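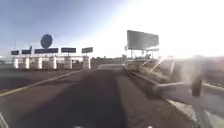 Bernice Owusu wrote to us in September that she had stayed 20 minutes behind a closed barrier near Prilside, with a ticket in one hand and the wrong card in the other, and she asked why these things are not explained in one place. We have tried to put the answers on this page. It is for guests who drive to Serra by the toll road.

Where do I take the ticket?
At the Clillville entrance. The machine is on the driver's side if your car has the wheel on the left. Press the button, wait for the ticket and keep it where you can reach it. Please do not put it on the dashboard with the window open.

Where do I pay?
You pay once, at the Prilside exit. There is no payment at Clillville in this direction. When you return, it is the same in reverse.

How long is the toll section?
It is 93 kilometers. There are two rest areas, and only the second one has fuel.

Which lane should I choose?
Look at the signs over the lanes and decide early. Lanes with a hand and coins take cash, and lanes with a card take only cards. The lane marked Bolon is for cars with a Bolon tag on the windshield. If you have no tag, stay out of it, also when it is the shortest line.

I entered the Bolon lane by mistake. What now?
Do not reverse. Press the help button and wait for the voice — it can take a few minutes. They will ask for your ticket number and license plate, and you will receive a slip to pay later. The slip must be paid within 5 days, at the toll office or by phone.

I lost my ticket. How much do I pay?
Without a ticket you are charged for the longest route. If you have a receipt for fuel or coffee from the same trip, show it at the toll office in Prilside. Samuele Testa did this and got the difference back, but he had to wait two weeks.

Is the sun a problem?
In late afternoon it can be, because you drive toward it for the last part. Keep sunglasses near you, clean the windshield inside too, and slow down before the lanes divide.

Can I come with a trailer?
Yes. Use the widest lane on the right side. The price is higher with a trailer.

Is there a road without toll?
Yes, the old road through the hills. It is beautiful but slow, and we do not recommend it after dark.

Who can I call if I will arrive late?
Call the reception and ask for Nives or extension 238. We keep the key for you until midnight.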